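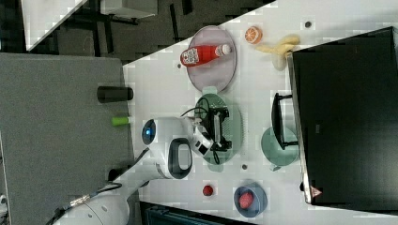
Which records does the Vestville Well Water Survey contain?

The survey holds laboratory results and short site notes for private household wells in the townships of Vestville, Brurkdale and Pirnenden. Public supply wells are held in a separate register and are not part of this release.

Contents of the release

wells.csv - one row per well, 851 rows
samples.csv - one row per water sample, 1476 rows
codes.txt - meanings of the short codes used in both tables
changes.txt - corrections made after the first release

The two tables are joined on the column well_id. A well may have several samples. A well with no samples was registered by its owner but has not yet been visited, and it remains in the table so that the numbering stays unbroken.

Main columns in samples.csv

well_id - identifier of the well
season - spring or fall
nitrate - milligrams per liter, as nitrogen
hardness - milligrams per liter, as calcium carbonate
iron - milligrams per liter, total
ph - measured at the tap
treated - y if the sample was drawn after a softener or filter, n if before, u if not recorded
flag - see codes.txt

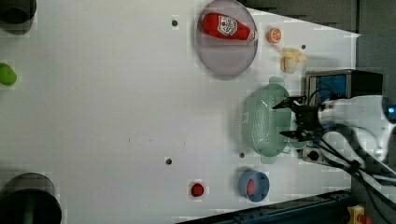

Maintained by: Groundwater Records Office, Vestville District

How samples were collected

Owners received a kit with two bottles and a printed card. Cold water was run for several minutes before filling, and the bottles were returned the same day to one of the township drop-off points. Kits returned without a card were logged but not analyzed. Fall collection opens in September in all three townships.

Owners were asked to use an untreated tap where one was available. Many older houses in Brurkdale have only one kitchen line, already softened, and the treated column should be checked before any comparison of hardness between townships.

Location and privacy

Well positions are given by map square only. Names, street addresses and parcel numbers have been removed. Squares with very few wells were merged with a neighboring square; these carry the code M. Depth is as reported by the owner or the driller, and more than 200 wells have no depth at all.

Known problems

- Iron values from the first spring round in Pirnenden were rounded to one decimal place by the laboratory and cannot be restored.
- Blank cells mean "not measured." Results below the reporting limit are written as the limit with flag L - they should not be read as zero.
- Two map squares on the Toledo road changed township after a boundary correction. The older township name is kept in the column township_old.

Use and citation

The tables may be copied and reused with credit to the Groundwater Records Office. They are not suitable for deciding whether the water from a particular well is safe to drink; owners should arrange their own test.

Corrections may be sent to Octavio Daza, records editor, with the well_id and the column concerned. Accepted corrections are listed in changes.txt at the next release.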